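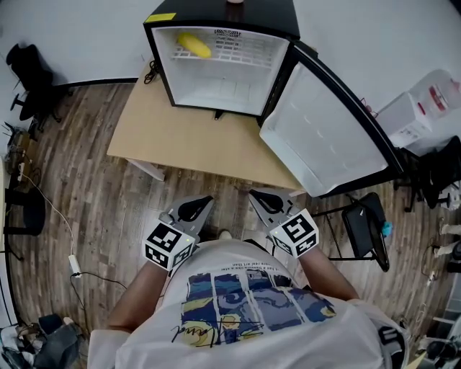 Black mini fridge on an office table: where should it go, and how cold should it be?

Posted in Small Appliances

Hala Saliba

We have a small black mini fridge in our office, white inside, one wire shelf across the upper part and shallow shelves molded into the door. It sits on a light wooden table. The door opens to the right. Five people use it for lunches, milk and whatever fruit someone brings in.

I have three things I can't settle from the booklet, which is four pages long and mostly warnings.

First, is a table a bad place for it? The table is solid and doesn't wobble, but the fridge hums and you can feel it in the wood if you rest your arm there. The other choice is the floor next to the copier, where it would be kicked.

Second, what do people keep on the wire shelf? Bananas put directly on it get brown lines underneath by the next morning. Yogurt cups tip over because the feet of the cups fall between the wires.

Third, the dial goes from 1 to 7 with no temperatures printed. I had it on 5 and a carton of milk at the back had ice in it. On 3 the milk is fine but the drinks in the door are barely cool. I moved it back and forth all through April and I am tired of it.

The brand is Prelleritz, if that matters. It was bought used, so there is no warranty to worry about.

Edit: forgot to say that the outlet is behind the table and also has the printer on it.

dmarsh_80

A table is fine. I have had one on a table for years. Check two things. One is that the table is level from side to side, so the door doesn't swing open or closed by itself. The other is the gap behind it. Look for the clearance figure in your booklet. If there isn't one, leave a hand's width behind and a little less on each side. These small ones get rid of their heat through the back or the side walls, and if you push them tight against a wall they run all the time and the hum gets worse.

For the vibration, put a rubber mat under it, the kind sold for washing machines, cut down to size. I bought a Foulkes one and trimmed it with a utility knife. A folded towel works for a week and then it flattens out. Don't use a towel if it would cover any vents underneath.

Keep the edge of the table in mind too. With the door all the way open and full of cans, a light fridge can tip forward. Set it back far enough that the front feet are well on the table, and put the heavy bottles inside at the bottom.

The printer on the same outlet is probably OK if it's a small inkjet. A big laser printer pulls a lot when it warms up, and I would move one of them. Plug the fridge straight into the wall, no power strip.

Lorna T.

Take the bananas out of the fridge! Cold turns the skin brown whatever they are sitting on. A bowl on the table next to it is all they need. If they're already ripe and you want another couple of days out of them, then yes, refrigerate, and ignore the color of the skin.

On the wire shelf: we use a thin plastic cutting board, the bendy kind from the dollar store. Cut it a good inch short at the front and the back so air can still move. If you cover the whole shelf, the top stays cold and the bottom gets warm, or the other way around depending on where the cooling plate is. Ours is a Guvach and the plate is at the top, so the bottom got warm and we lost a tray of hummus.

No idea about the dial. I leave mine in the middle.

pete_in_facilities

The dial numbers don't stand for degrees. Buy a cheap fridge thermometer, put it in a glass of water in the middle of the main compartment, and leave it overnight. You want 40°F or below. I aim for 37. Read it first thing, before people start opening the door, then change the dial by half a number and wait a full day before you read it again. Moving it several times a day is why you never get anywhere.

The back wall is nearly always the coldest spot in a small fridge, so keep milk and lettuce toward the front of the shelf. The door is the warmest. Cans and mustard are fine there, milk isn't.

Try 4 to start with.

Hala Saliba

Thank you all. The printer is an inkjet, so I left it where it is. I moved the fridge back from the edge and out from the wall, and ordered a mat. Set to 4 with a thermometer in a glass, and this morning at 8 it read 38. The drinks in the door are still not very cold, but people can put one on the shelf if they want it colder.

The bananas are still going in. I sent everyone Lorna's answer.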